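Botix rehace en simulación la puesta a punto de su célula de cocina de dos brazos

La empresa revisa pinzas, mesa y utensilios en el modelo virtual antes de tocar la máquina del taller
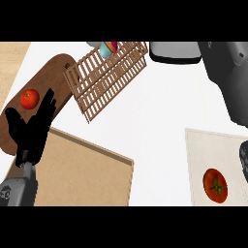 La célula en el simulador: una pinza abierta junto a la tabla de cortar, con un tomate sobre la madera y otro en el mantel individual.

Botix ha terminado en junio la revisión de la célula de dos brazos que utiliza para ensayar tareas de cocina en su taller de Villca. El trabajo se hizo primero en el simulador, donde el equipo volvió a colocar los brazos, la mesa y los utensilios, y después se trasladó a la máquina real.

El motivo fue un desajuste en una de las pinzas. Tras un cambio de dedos, el modelo virtual seguía usando las medidas antiguas y la pinza real bajaba 2 milímetros más de lo previsto. Con piezas blandas como la fruta, esa diferencia bastaba para marcar la piel o para rozar la superficie de apoyo.

"Lo primero fue medir los dedos otra vez y corregir el archivo. Luego repasamos la altura de la mesa y la posición de cada base", explica Haiyan Dong, responsable de mantenimiento de la célula. La revisión ocupó 50 horas de trabajo, la mayor parte dedicada a comprobar colisiones entre los dos brazos cuando ambos entran en la zona central.

El equipo ejecutó 304 trayectorias de prueba con los objetos repartidos por la mesa. En alrededor de 80 de ellas el programa avisó de que un dedo pasaba demasiado cerca de la tabla o del escurridor. Se corrigieron los puntos de aproximación y se redujo la velocidad en el último tramo del descenso.

El software de simulación es de Lullby, y los dedos nuevos los suministra Drodov, que envió también las cotas actualizadas. Botix guarda ahora esas cotas junto al parte de mantenimiento, de modo que quien cambie una pinza tenga que registrar el recambio y actualizar el modelo antes de arrancar la célula.

En la máquina física quedaba por hacer el apriete de las bases y la calibración del cero de las muñecas - dos operaciones que se repiten cada vez que se desmonta un brazo. Ambas se completaron en una mañana y la célula volvió a funcionar a las cuatro de la tarde.

La próxima revisión se centrará en el cableado del segundo brazo. Botix no prevé cambiar la disposición de la mesa hasta entonces.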